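# The parts bench at Tetari, close up

Welcome to the August gallery! The subject this month is parts trays, and I make no apology for a whole page of them. If you've ever chased a memory module across a desk with one hand while holding a screwdriver in the other, you'll know why a proper place for every part is such a lovely thing to have.

Our corner of the Tetari workshop builds and rebuilds small desktop machines, and over the past year we've moved from cardboard lids and old biscuit tins to fixture trays with recesses shaped for each part. The first was a Wokden design, which we then fiddled with (a lot) until the pockets suited what we keep in them. The drawings have been through 10 versions now. I have a soft spot for version four, which was lovely to look at and far too tight to use.

## The tray

Grey all over, and all the better for it — small shiny things stand out beautifully against it. The desktop CPU has its own square pocket with a raised rim, and there's a little dark triangle in the tray by one corner to help with orientation. I love that triangle. The memory lies in a long channel close by, with its gold and silver contacts showing along the edge.
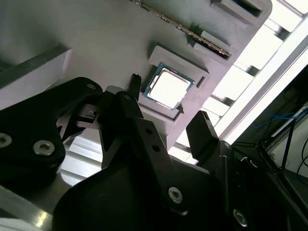
Wuyts wrote in after last month's page to say that a pocket should always be a touch bigger than you think, and that the real test of a tray is getting the part out again at the end of a long afternoon. Wuyts would also like us to stop making square corners, as dust gets into them and stays there for good.

Both fair points! We opened up the CPU pocket after version four and it's so much nicer to use. The corners are still under discussion. I did try rounding them on a test piece, and it cleaned up in one wipe, but a square part in a square pocket sits so neatly that I can't quite bring myself to change it. Perhaps version eleven.

## A few notes for anyone making their own

**Pockets.** Measure the part you've got in front of you, then print or cut one pocket on its own before you commit to a whole tray. Our first full tray went straight in the scrap bin over a single bad measurement, and the second nearly joined it.

**Channels for memory.** Long parts want support at the ends. We use small raised blocks beside the channel, and they make a surprising difference when the tray gets carried from one bench to another. Leave enough space to get hold of the module by its edges, too — fingers on the contacts are a bad habit and I'm as guilty as anyone.

**Colour.** We tried white (glare), black (lost everything) and a cheerful orange that gave the whole room a headache. Mid grey it is.

**Labels.** There used to be printed labels next to every recess. They peeled, they curled up, and one ended up stuck to the underside of a cooler. A shape says enough once you know the tray, and a new starter picks it up in a morning.

## Where the parts go next

Once a tray is filled it goes along to the build bench, where the CPU goes in first and the memory follows. The thermal paste lives in the drawer underneath, together with the lint-free cloths and the good tweezers (please put them back!). I still get a small thrill from a full tray at 8 in the morning with everything laid out ready to go.

The Vadis shelves by the window are where the spare trays are stacked, and you're welcome to borrow one if you're rebuilding something at home. Take it with the lid on, bring it back empty, and give it a quick brush out first.

Next month: cable ties, screw pots and the great reorganisation of drawer 2. Send in your own bench pictures if you've got them, tidy or otherwise.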